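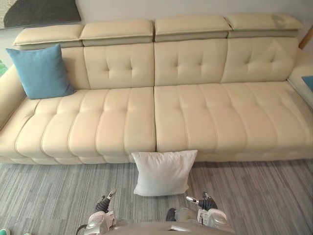 Blue one on the sofa, white one on the carpet, grippers just in front of it.

7 June 2025

Quick one as I'm on lates again and the bus is in half an hour.

So the pillow job. Back in February Clerska told us the robots would be doing the soft tidying in the serviced flats, cushions and throws and so on, and us lot would "move into finishing". Fourteen of us on housekeeping then. Still 14 now, I'll give them that. But the work is differnt and I want to get it down before I forget what it was like.

Before: you did a flat start to finish, with 2 of you. I had Zainab Onyeka, mostly. She did the bathroom, I did the lounge and bedroom, and we talked the whole way through. Best bit of the job if I'm truthful.

Now: one person and one robot. You do kitchen, bathroom, beds. It does the lounge. Then you check the lounge after and tick it off on the tablet. Zainab is on another floor and I see her at break if our times match, which they mostly dont.

Pay the same. Back is better, no question. All that bending for stuff on the floor, times however many flats, I don't miss it. Cream leather still gets wiped by hand, and all those grooves in the seat are murder, crumbs go straight down. Soft brush, then a barely damp cloth. No spray!

What bugs me is the waiting. It's slow on pillows. You finish the bathroom and it's still going, and you're not meant to step in unless it asks for help. I have stood in a doorway with my arms folded for nearly 4 minutes over one pillow. Felt daft. Ruben Dekker (team lead) says use the time for the tablet notes. Fine, but then you're writing notes about a pillow.

Also who gets the blame. Guest complained last week about flat 236, cushions in the wrong place, and it was my name on the sheet. I'd ticked it so fair enough, I suppose. But I used to get told off for my own work.

Ibrahim Ojo is asking for pairs again on the bigger flats, two people plus the robot. I've signed. Meeting is next week, will post what they say.

Right, bus. Shoes. Where are my keys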